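Support ticket: Zervas two-arm unit, Edstead site
Opened: 26 March 2025
Category: Fault – gripper, right arm
Priority: 2
Status: Awaiting part

Summary
The right arm stops with a grip force error during the whiteboard wiping task. The left arm is not affected. The site reports that the error first appeared after the controller update supplied by Brornov and that it clears on restart, but returns within 40 cycles.

Steps taken by the site
The unit was restarted and both arms were sent to the home position. The wrist cable on the right arm was reseated at both ends. The task was then run again at reduced speed, with the board and the blue object on the table between the arms. The error returned on cycle 8, as the right gripper began to close. 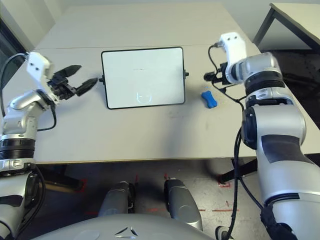 The log supplied with the ticket shows the motor current rising before the fingers report any contact. The same pattern is present when the gripper is closed on nothing, so the fault is unlikely to lie in the task program or in the table height setting.

Response from Grotus support
Please do not raise the force limit in order to keep the unit running. The limit protects staff working within reach of the arms – it must remain at the value set in September. The right arm is to be kept out of use until the gripper has been replaced. The left arm may be used alone.

A replacement gripper has been ordered. Once it is fitted, the site is asked to run 1,000 open and close cycles without load and to attach the log to this ticket.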